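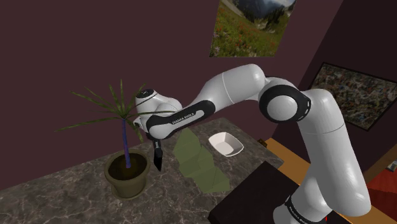
zillen_5 replied: Don't buy the arm first. Price the bench, guarding and install, THEN see whats left. We did it backwards and ran out in November.

Galley: Mostly agree. Sim licence too, ours was 2 seats and a queue every morning.

arance: disagree. Arm has the longest lead time, 16 weeks for us. Order it, sort the bench while you wait.

zillen_5: and if the bench wont take the load? Sat in the crate here for 5 weeks.

arance: so read the mounting specs before you order. Not hard

Dafis: OP here. One arm, one gripper, light tabletop stuff, cloths and bowls mostly. Spare fingers worth budgeting for?

Galley: yes. 2 sets min. And put freight on its own line or finance will cut it

Dafis: ok ta. Redoing the spreadsheet Sunday, will post teh totals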